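Plandholm
@plandholm
2021-09-03

Spent the morning on the spare room. Going to post as I go because people asked how the July reset held up. Short version: some of it did.

The shelf on wheels was the first thing I bought for this room and it's still the thing I'd buy first. It rolls out, I clean behind it, it rolls back. The cabinet I had before never moved once I had filled it.

What did not hold up was the labels. I printed 25 of them in July and I think four are still stuck to anything. Tape and a marker from now on.

Rule for today is that soft things go in soft bins and things with corners go on the wire. I broke this rule all summer and ended up with a toy wedged under a box of lightbulbs.

The white fabric bin with the gray knit trim is for cloths, mitts and anything fuzzy. No lid, no dividers. If I have to open something to put a dust mitt away, the dust mitt lives on the counter.

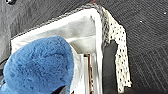 I did look at the Pisteck bins with the zip tops. Nice stitching, but I know myself. A zip top would be left open by the second day and then it's a bin with a flap in the way.

Someone asked what I wash fuzzy stuff with. Cold water, a little plain detergent, no softener. Softener leaves a coating and the cloth stops picking up dust. Line dry if you have the time, low heat if you don't.

Also wash them apart from towels. Towels shed, microfiber grabs the lint, and you'll be picking it off for a week.

On fabric bins in general – check the bottom before you buy. A lot of them have a piece of cardboard in the base that buckles the first time it gets damp. I had two from Segura that went that way. A stitched-in base costs a bit more and lasts.

Next up was the toys and packages, which I had been putting off. I don't sort these by type. I sort by how often somebody reaches for them. Daily things at waist height, heavy things low, and the top shelf stays empty.

People argue with me about the empty top shelf every time. I use it as a landing spot. When I'm sorting, things go up there while I decide, and at the end they all come down again. If it's full I end up using the floor.

Bags hang off the front or the post. Folding a tote and stacking it flat sounds tidy, but then you want the one at the bottom and the pile goes over.

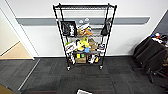

Wire shelves have one real problem, and it's small stuff tipping over or dropping through. You can buy liners. I cut up an old plastic placemat for my last one and it worked fine for years.

Boxes are the thing I'm worst at. I keep the box in case I need to return what came in it, and then it's been ten months and the box has its own spot. New rule is that the box goes when the return window closes. I put the date on the side in marker.

If the box is holding something, it can stay. It's the empty ones that have to go.

Reply to a question: no, I don't match my bins. I tried that with a Firneo set and spent the whole time opening the wrong one. Different colors or different trims, and you learn them without thinking.

Another one – yes, casters roll on carpet, but badly. Hard floor is better. If yours have brakes, set them before you load the top half.

Donation pile is by the front door. I'm taking it today, before lunch, so I can't go back through it and change my mind. I have done that before and carried half of it back upstairs.

Total time was longer than I planned. I always say an hour and it never is. I set a timer for 10 minutes per shelf and ignored it on every one except the bottom.

Still to do: the cords, the gift wrap, and a drawer I'm not ready to talk about. I'll post the cords when I get to them, probably next week.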